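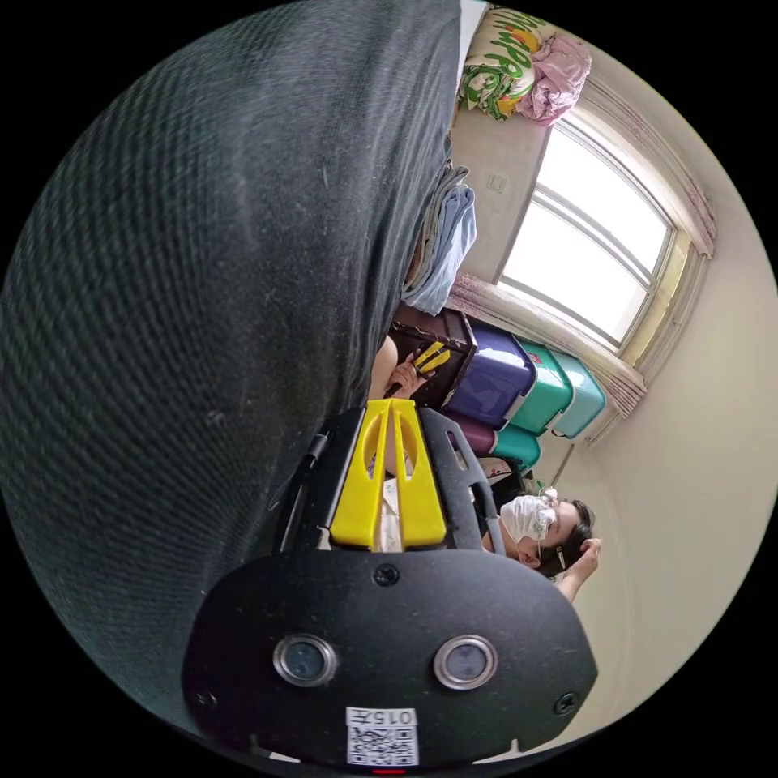
Kaltik 36 Travel Duffel: Review After Two Road Trips

NOVEMBER 22, 2020

The Kaltik 36 is a soft-sided duffel with a stated capacity of 36 liters. I bought it as a car bag for trips of three to five nights and have used it on two of them: a loop through the high desert in March and a longer drive this fall, 734 miles in total. It has been on one regional flight as well. I paid full price, $132, at the Fitzsimmons outfitters shop in town.

Construction

The shell is a coated nylon with a light crosshatch. Seams are double stitched at the handles and single stitched elsewhere. I would have preferred double stitching along the base, where the bag gets dragged in and out of a trunk, but there is no fraying there so far. The base panel is a stiffened sheet that lifts out for washing. It is held by two hook-and-loop tabs, and one of them shifts when the bag is packed heavy. The panel then slides toward one end and has to be pushed back by hand.

The main zipper runs the full length of the top and a short way down each side. It opens wide enough that a folded jacket can come out without disturbing what is under it. The pulls are metal with cord loops. They rattle against each other on a washboard road, and on the fourth mile of the Tatitz turnoff I stopped and taped them.

Capacity

With the bag sitting on the floor and the zipper closed without force, it held four shirts, two pairs of pants, a fleece, socks and underwear for five days, a toiletry kit, a paperback and a pair of trail shoes in the end pocket. The shoe pocket takes its space from the main compartment, so a full shoe pocket means leaving out the fleece. The product tag does not mention this.

There are two inside pockets, one mesh and one solid. The solid one fits a passport and a folded map. The outside pocket is flat and shallow, and anything thicker than a phone makes the flap stand up.

Carrying

The padded shoulder strap adjusts from very short to longer than I need. At 25 pounds it was comfortable from the parking lot to the cabin door. On a longer walk, from the long-term lot to the terminal, the strap pad crept backward and the clip ended up on my collarbone. The grab handles are better. They are wrapped, they meet in the middle, and the snap that joins them stays shut.

There are no backpack straps. The Anero bag I used before this one has them, and I missed them twice, both times on stairs.

Weather

We had one night of steady rain with the bag strapped to the roof rack. In the morning the clothes in the center were dry. The top layer was damp along the line of the zipper, which has no storm flap. Dust was less of a problem than I expected – a thin line of it along the inside of the zipper tape, wiped off with a wet cloth.

Compared with the Anero

The Anero is $50 cheaper and heavier, and its zipper is worse. It stands upright when empty, so it is easier to pack alone. The Kaltik folds nearly flat and fits under a car seat. For a small car with three people in it, I would take the Kaltik. For a trip with a lot of walking between the car and the bed, I would take the Anero.

Rating: four out of five. I took off one point for the base panel and the missing storm flap together. Replacement base panels are sold separately, but the shop had none in stock when I asked.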